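Henska Home Blood Pressure Monitor, Upper Arm Model

My doctor's office has a sign in the waiting room that says Please Relax. It hangs over a row of chairs that face a fish tank with one fish in it, and the fish does not look relaxed either. Twice a year a nurse leads me past all this, straps on a cuff, asks me what I've been up to while the thing inflates, and then frowns at a number. At home, I was told, it would probably be lower. Buy a monitor and find out.

So I bought the Henska, after a long evening of comparing it with the Punder, a wrist model that cost less and came in a nicer box. The nurse talked me out of the wrist. You have to hold it at heart level and keep still, and apparently most of us are not very good at knowing where our hearts are.

I've had it since November. It has been a decent companion, if a slightly bossy one.

Setting up

You get the monitor, the cuff, an air tube that clicks into the side, a set of batteries and a booklet in more languages than I could name. The English part is short and mostly concerned with telling me not to use the cuff on anything but an arm. Setting the clock takes three buttons and some patience. I got the time right and the month wrong, and for a while I was keeping careful medical records from the future.

The cuff matters more than anything else in the box. Measure your upper arm before you order. The standard one fits most people, mine included, but my brother-in-law borrowed it and got an error code four times in a row, which he took personally. A larger cuff is sold separately and ought to be in the box.

Using it

Sit down, feet flat, back supported, arm on the table, no talking. No coffee beforehand. Empty bladder. Five quiet minutes first. I follow all of this maybe two mornings out of three, and the log shows it. My worst reading came on a Wednesday at the end of a phone call with my health insurance company, and I don't blame the monitor for it.

The inflation is firm. The first few times I was sure it had forgotten to stop. It makes a noise like a small, determined vacuum cleaner, so if someone is asleep in the next room they'll know how seriously you take your health. The result comes up in big clear digits I can read without my glasses. Next to them is a colored bar that runs from green to red, and I could do without it. A number is information. A red bar before breakfast is an accusation.

It holds 200 readings for each of 2 people. Switching between the two is a slider on the side, very easy to knock with your thumb, and for some days my wife's excellent blood pressure was mine. I was sorry to give it back.

Is it right?

I took it along to my next appointment, as you should with any of these, and asked for a side-by-side check. Aurora Bragança, the nurse practitioner at our clinic, did the reading with their equipment, waited, and did it again with mine. The two were close enough for her. She also told me to take two readings a minute apart, write both down and quit taking six in a row in the hope of a better one. I don't know how she knew.

The app

There's an app. It wants my birthday, my location and permission to send me encouragement. It lost the connection most mornings, and the one time it synced perfectly it congratulated me on a streak I hadn't had. I went back to a paper notebook. My doctor flipped through it in a few seconds and seemed happy enough.

Complaints

The storage pouch is too small for the cuff unless you fold it the way it was folded at the factory, and that knowledge is gone. The batteries lasted 31 days, which is poor. A wall adapter would fix it, but that's another extra. The Barros my mother has came with one, though its screen is so dim that she reads it with a flashlight. Sastex makes one that speaks the results out loud, and I can't think of anything I'd want less.

Would I buy it again? Yes, with the adapter. The home numbers were lower, by the way. Not as much lower as I'd been telling people.

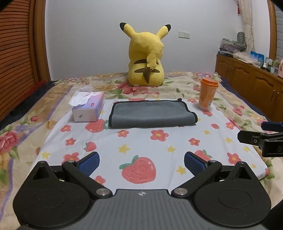
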